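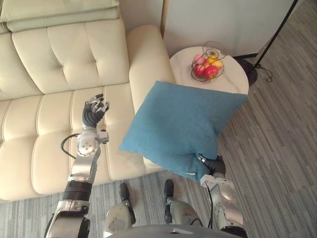 Page last changed: May 2018

Parent Liaison (part-time) and Parent Readers wanted
Clitenau Career and Technical School

We are looking for a friendly, patient person to join our front office as Parent Liaison, 18 hours a week during the school year. If you have ever stood in a school hallway with a form in your hand and wondered who on earth you were supposed to give it to, you already understand a good part of this job!

The Liaison is the person our families call first. You will answer questions about enrollment, bus passes and lunch accounts, keep the contact list up to date, and help new families through their first weeks with us. We have 140 students in the day program and a good many of their parents work evenings, so some of your calls will be made after supper (we pay for that time, and you may make those calls from home).

Our current Liaison, Wiesława Śliwiński, is moving to the Herrera campus, and she has kindly offered to stay on for 2 weeks to show the new person where everything lives. She will tell you that the phone is the easy part and the filing cabinet is not. 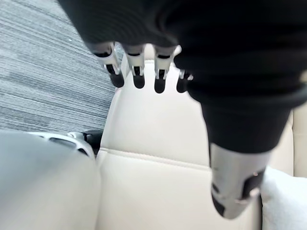

You will need a high school diploma or GED, comfort with email and spreadsheets, and a background check, which the school pays for. Polish or Spanish would be a wonderful help, but please do apply without them. We care much more that you can listen to a worried parent all the way to the end before you start looking for the answer.

We are also inviting parents and guardians to be Parent Readers. Readers look over our letters home before they are mailed and tell us, as bluntly as they like, which parts make no sense. Aino Heinonen runs the group, and it meets once a month in the family room next to the library.
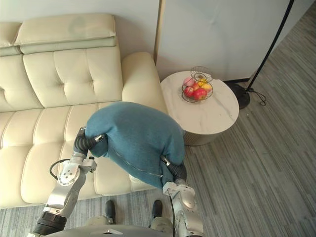

Readers do not need any experience with schools beyond having a child in one. You will get the drafts a week ahead, and you can mark them up by hand or just bring your thoughts along and talk them through with the rest of us over coffee. We keep the meetings comfortable, more cream leather sofa and teal cushion than conference table, and you are very welcome to bring a little one if you can't find a sitter. Readers serve from the start of school through December, and after that you can stay on or hand your place to somebody else, with our thanks either way.

To apply for the Liaison position, send a letter and a resume to Bożena Domański in the main office. Please include two references and the best time to reach you. To sign up as a Reader, a note with your name, your child's grade and a phone number is plenty. Paper copies may be left at the front desk with Waldemar Adamczyk, who will give you a receipt.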